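Textile Care and Household Linen
Lecture 2: Sorting, folding and storage
Clendale Evening College, Home Management course
Teacher: Siu-ming Cheung

Last week we finished with the washing symbols. Please bring the symbol sheet again, we will need it for the exercise.

1. Why linen gets old
Cotton becomes weak in three places first: on the fold lines, at the hems, and where the hand always takes hold of it. If a tablecloth is folded the same way for many years, the threads on the fold break before the others. In the old hotel at Takness, the linen book listed 1,070 pieces, and 130 of them were marked "fold damage". The housekeeper there later changed to folding in thirds one month and in quarters the next month.

2. Sorting before storage
Sort by use first and by size after. Many students do the opposite, and then kitchen cloths and hand towels come together on one shelf. Pieces that need repair go to a separate pile. Do not put them back in the closet "for now".

3. Folding
Work on a flat surface at the height of your hips. Smooth the cloth from the center to the sides with the open hand. Bring the hems together, not the corners, as corners are often pulled out of shape by the clothesline. A loose fold is good enough for cloths in daily use. For table linen we want a sharp fold, and it should be pressed only lightly. 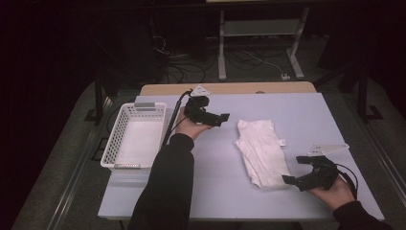
Fig. 1. Loosely folded white cloth beside an empty basket with perforated sides.

4. Containers and shelves
Linen must have air. A closed plastic box keeps the moisture inside, and yellow spots can appear after one winter. Open shelves or baskets with holes are better. Leave a space of two fingers between the pile and the wall. New pieces go to the bottom of the pile, so that all of them are used equally.

5. Reading
Farhad Babaei, "The Linen Closet", chapter 4, up to page 78. The library in Clundgate has 2 copies. The part about starch is optional.

Exercise for next time
Choose one shelf at home. Write down what is on it, how each piece is folded, and which fold lines already look thin. One page is sufficient.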